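3.2. La cama como superficie de trabajo en el plegado doméstico

En los inventarios de mobiliario realizados en las viviendas de Prorkdale, la mesa de planchar y la cómoda aparecen con frecuencia, pero su uso efectivo durante el plegado es reducido. De los 627 episodios de plegado anotados, 363 se desarrollaron sobre una cama. La proporción se mantiene en hogares que disponen de una mesa libre de dimensiones suficientes, lo que lleva a descartar la falta de superficie alternativa como única explicación. Kelly Leite, encargada de la codificación de los episodios, propuso tratar la cama como una estación de trabajo con propiedades propias: altura baja, superficie blanda, acceso limitado por la pared o por otros muebles y presencia habitual de objetos ajenos a la tarea.

La primera de estas propiedades con consecuencias medibles es la blandura. Sobre una manta de pelo, la prenda se hunde ligeramente bajo la presión de la mano y el pliegue pierde definición al soltarla. Las prendas exteriores con cierres metálicos o a presión presentan una dificultad añadida, ya que el cierre introduce un punto rígido en un tejido que por lo demás cede. En la codificación se distinguió entre el plegado apoyado, en el que la prenda descansa sobre la cama durante toda la maniobra, y el plegado suspendido, en el que se sostiene por encima y se deposita una vez reducida a varias capas.

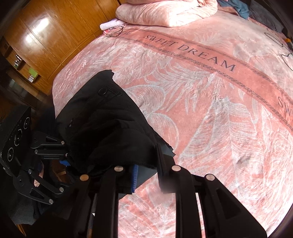

Figura 3. Tejido negro con un broche a presión, sostenido sobre una manta rosa estampada con hojas y plumas. Al fondo, un edredón plegado, una toalla blanca pequeña, unas gafas y ropa oscura amontonada.

La figura 3 corresponde a un dormitorio clasificado como «superficie compartida». Se aplicó esta categoría cuando sobre la cama coexistían textiles de cama, prendas pendientes y al menos un objeto personal no textil. La ropa de cama plegada recibió un código separado del de las prendas de vestir, aunque ambas ocuparan la misma zona, puesto que su destino es distinto: la primera suele permanecer en la cama y las segundas deben salir de ella. Los montones sin plegar se registraron como unidades, sin desglosar su contenido. El protocolo de Wevik, del que procede la plantilla original, no contemplaba esta diferencia y agrupaba todo el textil bajo un solo código; la modificación se introdujo tras la prueba piloto de abril.

La segunda propiedad relevante es la posición de la cama respecto al almacenamiento. En los dormitorios pequeños, el armario, la cama y el calzado comparten un perímetro estrecho, y la persona que pliega puede depositar una pila sin apenas desplazarse. Cabría esperar que esta proximidad redujera el tiempo de permanencia de la ropa plegada sobre la cama. Los datos no respaldan esa hipótesis. En más de 50 episodios la pila terminada seguía en el mismo lugar al cierre de la observación, también en habitaciones con el armario al alcance de la mano.

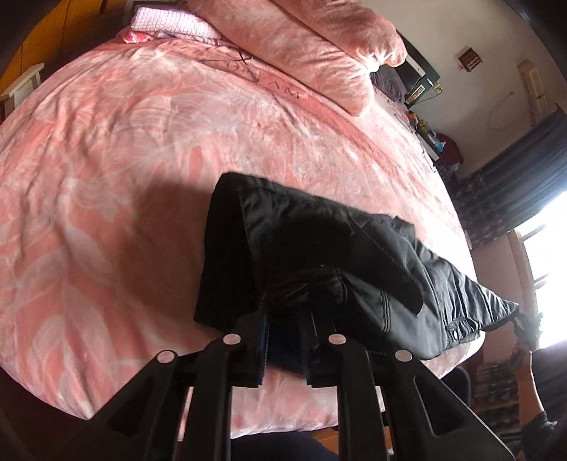
Bouchra Ezzat sugiere que el factor decisivo es la accesibilidad de los laterales - es decir, qué parte del contorno de la cama admite a una persona de pie con los brazos extendidos - y que la distancia al armario tiene un peso secundario. Para contrastarlo se levantó un croquis de cada dormitorio con tres datos por lateral: anchura libre, obstáculo más próximo y presencia de textiles colgados o apoyados en el borde. Los croquis se digitalizaron con la herramienta Jiltau y se cruzaron con las secuencias de plegado.

El análisis preliminar muestra que los textiles apoyados en el borde reducen la zona útil en mayor medida que el mobiliario contiguo. El efecto es más acusado en la cabecera, donde las almohadas ocupan un espacio que rara vez se despeja antes de comenzar. La zona de plegado se desplaza entonces hacia los pies o hacia el centro, y las prendas voluminosas, en particular las acolchadas, se manejan con mayor frecuencia en suspensión. El índice de Lindqvist, calculado sobre la superficie total, no recoge esta pérdida. En la sección 3.3 se emplea una versión corregida que descuenta el área ocupada por almohadas y montones estables.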